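From: Stelios Politis
To: Trotwood households list
Subject: Re: Parcels, one big box instead of lots of small ones

Évan Texier wrote:

> Hello all,
>
> Following on from the chat after the June meeting, I'd like to suggest
> we start pooling our snack and household orders through Rumia. If we
> put in one order as a group, delivery is free over 50 pounds and
> everything arrives in a single carton. One of us takes it in, opens it
> at home, sorts it by household and puts the word out for collection.
>
> I think it would cut the cardboard by a lot, and the sorting is ten
> minutes' work. We could use the same box again for handing things
> round. Nikolaidis at the corner does the same thing for their
> regulars and it seems to go well.
>
> Any objections? If not I'll set up the first one.
>
> Évan

Évan, and everyone,

I don't object as such, but I have my doubts, and I'd sooner air them now than when there are three bags of crisps unaccounted for and somebody isn't speaking to somebody else.

First, the ten minutes. I have taken in group orders before, when we lived in the flats on Humen Road, and it was never ten minutes. The opening is quick. The sorting is where the evening goes, as the packing at the warehouse follows no order known to man. Soft packets go in wherever there's a gap, cartons stand on end, and whatever you want first is underneath. You take everything out, run out of table, put half of it on the floor, and then the phone goes.

Second, "use the same box again". I'd like to believe it. A box that has had its tape ripped off generally takes a layer of its own lid with it, and by the second opening the top edges are in rags. Ours have never closed properly after that. They're fine for holding things on a table, less fine for carrying down two flights of stairs in the rain. If we want something that lasts, somebody should buy a plastic crate with handles and we should all chip in.

Third, the saving. Free delivery over 50 pounds sounds good until you notice that people add things to get there. I did it myself last month. I needed washing powder and came away with washing powder and four kinds of biscuit. I'd want to see what each household spends now against what it spends after a couple of months of this, and I suspect the difference will be biscuits.

As for Nikolaidis, they have a counter, a back room and a till. They also do it for a living. I don't think "the shop manages" tells us much about my front room or yours.

All that said, we did a small trial at ours with a mixed box, on the children's table in the living room, to see how the sorting really goes.

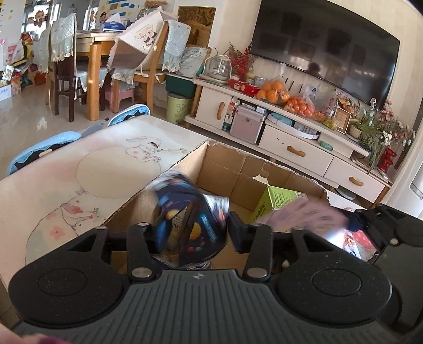 Sorting the mixed box on the rabbit table. Green carton still to come out.

What I took from it:

The low table is a decent height if you're sitting down and a misery if you're standing. Anyone over school age should use a proper one.

Crinkly packets all look alike once they're crumpled. The one with the planets on it was easy enough to know again, but plain ones won't be. Names on a bit of masking tape as each thing comes out, please, and not afterwards from memory.

Stiff cartons should come out first if you can get at them. They prop up the soft stuff and you can't see past them.

Keep the box itself as the "not yet sorted" pile and put nothing back into it. I'm told this is obvious. I put something back into it.

So here is where I've got to. I'd support one trial order, small, with no more than three households in it, and a list printed and ticked off as things come out. Whoever sorts doesn't also deliver. Collection is before eight in the evening, and anything left after that waits until the next day, chilled things included, so don't order chilled things. If something is missing, the person who ordered it takes it up with Rumia directly. I don't want the sorter playing detective.

If that goes well I'll be glad to say so on this list. If it turns into every household for itself with one very large box in the middle, I'd like it noted that I mentioned it.

Évan, could you find out whether Rumia puts a packing list inside, or only sends it by email to whoever placed the order? I couldn't find it on their site – the help page sends you back to the front page.

Regards,
Stelios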